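The Second Life of Mutudside Pottery

For most of the last century, the kilns at Mutudside turned out plain dinner plates for people who never gave them much thought. A set came with a new stove or a wedding. When the works closed, 380 people lost their jobs, and the plates went to the back of the cupboard.

Now they are coming out again. At the January sale in Nadell, a full set went for $572, and single bowls sold for 10 times their price of a few years ago. 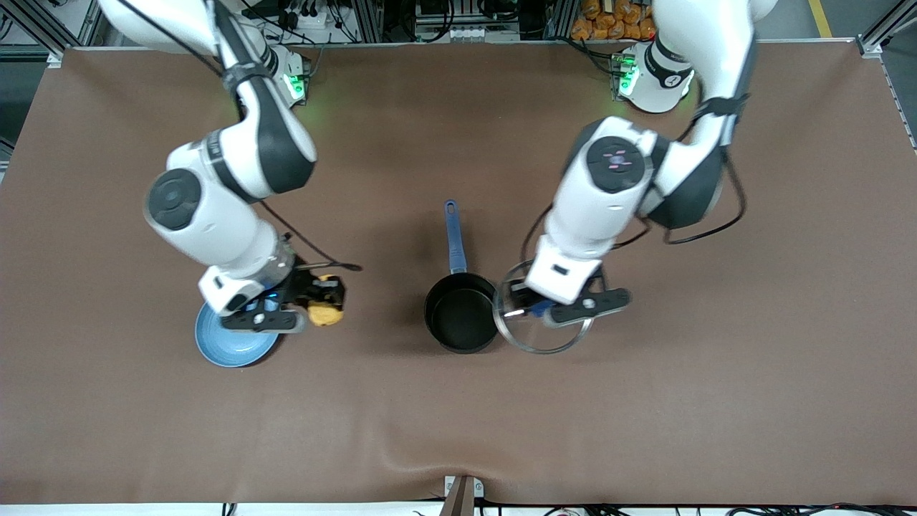
Buyers like the weight and the uneven glazes – no two batches matched, even on the same order. The blues were mixed at a shop in Fodton, and the recipe changed whenever a supplier did.

The small museum in Wynne has 2,000 pieces in storage and shows a few shelves at a time. It is open until 4 p.m., and the parking lot is behind the library.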